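The great photo sort-out, part one

July 2025

I have been promising my sister a set of the family photos for so long that she has stopped asking, which is worse than being asked. So this summer I finally made a start, and as I've bored everyone in the house with it I thought I'd bore you lot instead.

Some background for the newer readers. Our family photos live in four places. There are the proper albums, which Mum kept up beautifully until my brother came along and then abandoned halfway through a caravan holiday. There are the shoeboxes. There's everything since phones, which is a swamp. And then there's the middle bit, the digital camera years, when we all took hundreds of pictures at every birthday, copied them on to the family computer, and never looked at them again.

It's the middle bit that worried me. Paper just sits there. I've got a picture of my great-gran outside the chapel at Prilluneck that has been through a house move, a leaky loft and a toddler, and it still looks lovely. The files from the early digital days have had a much easier life and I trusted them a lot less. I had CDs with things like "MISC xmas + garden??" written on them in my own handwriting. Two wouldn't open at all. One turned out to be an album by a band I'd rather not name.

The rest were on the old desktop, the big black tower that lived under the stairs behind the hoover. I hadn't switched it on for years, and when I did it made a noise like somebody stirring gravel and then showed me a black screen with one rude line of text. I switched it off again and went and had a biscuit.

What I learned (from Harriet Pennington, who I used to work with and who is very patient on the phone) is that a computer refusing to start doesn't mean your files have gone. The files are on the drive, and the drive is only one of the bits inside. You can take it out, pop it in a little case with a USB lead and plug it into something newer. I'd been picturing some sort of laboratory with a man in white gloves. If the drive itself is making the horrible noise then that's another matter, and you should stop poking it and pay someone, but she thought mine was probably a fan. It was a fan!
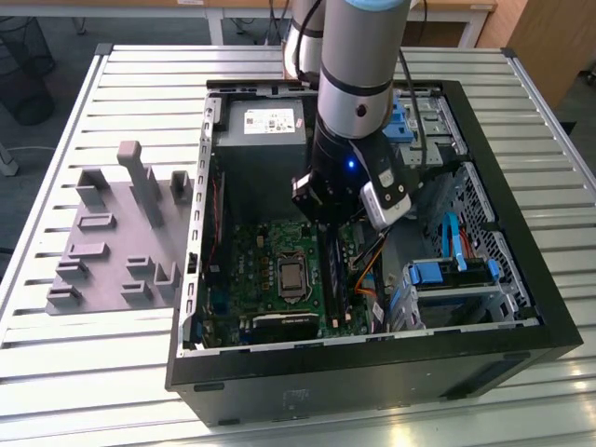 Side panel off. The power supply is the grey box with the white label on it.

Getting into one of these is far less frightening than you'd think. Switch off, unplug, wait a bit, lay it down on something flat with good light. Take a photo of where the cables go before you touch any of them. Leave the power supply shut whatever you do, there's nothing in there for the likes of us. And have a saucer for the screws. I didn't have a saucer, I had "the edge of the table", and I was down on my hands and knees with a torch by teatime.

I bought the little drive case from Acheampong, the hardware shop by the station. They sell everything from mop heads to memory cards and will also cut you a key while you wait. And when I plugged it all in, up came a folder called "PICS NEW", containing a folder called "PICS NEW NEW", containing my niece on her first day at school with her tie on backwards. I had a bit of a cry, I don't mind telling you.

So that was the easy part done.

The hard part is the sorting. PICS NEW NEW had 713 photos in it and I'd say most of them are of the same four birthday cakes. We didn't delete things in those days, we'd only just stopped paying for film and it went to our heads. There are whole runs where somebody blinks, then somebody else blinks, then the dog walks in front. And I find I can't be ruthless, because every so often the bad one is the good one. There's a blurry shot of Dad leaving the room, just his elbow and the back of his cardigan, and it is more like him than any of the ones where he's smiling at the camera.

I tried being systematic. I made folders by year, and then found out that the camera's clock had never been set, so according to the computer all our Christmases happened in the same week in spring. I tried going by people and ended up with everything in four folders at once. I tried a program called Trilico that promises to spot duplicates for you, and it's decent on the exact copies, but it was also very sure that my two aunties were the same person. (They will not be told.)
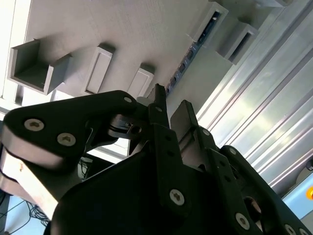
In the end I went for something much looser. One folder per event if I know the event, one per house if I don't. We've lived in enough houses that the kitchen wallpaper dates a photo better than any computer can. Brown squares is the first house, lemon stripe is the second, and if there's no wallpaper at all it's the year of the damp. My brother pointed out that this only works for people who remember the wallpaper, and he has a point, so I've started putting a plain text file in each folder with who's who and where we were. Nothing fancy. "Left to right, Jean, Pat, Pat's friend with the motorbike, me sulking."

I do wish I'd asked Mum more while she could still put names to faces. If you've got somebody in the family who knows who all these people are, go and sit with them for an afternoon with a pot of tea and write on the backs in pencil. Soft pencil, never biro. The albums are 26 years of her handwriting and I'm grateful for every word of it, even "unknown man, nice hat".

As for keeping it all safe, I've now got one copy on the laptop, one on a 500 gigabyte drive that lives at my sister's, and one with Clemalar, the online storage people my nephew uses. It took eight evenings to upload on our broadband and nobody was allowed to watch films while it was going, so I wasn't very popular. The CDs I've put back in their box. I know, I know. I'm not ready.

Next is the shoeboxes, and those need scanning, so I'm on the lookout for a scanner that doesn't take up the whole sideboard. If you've got one you like, leave me a comment, and tell me how it gets on with the small square prints with the white borders because we've got masses of those. I'm hoping to have the first box done by September. My sister has been told September as well, so now I've got to.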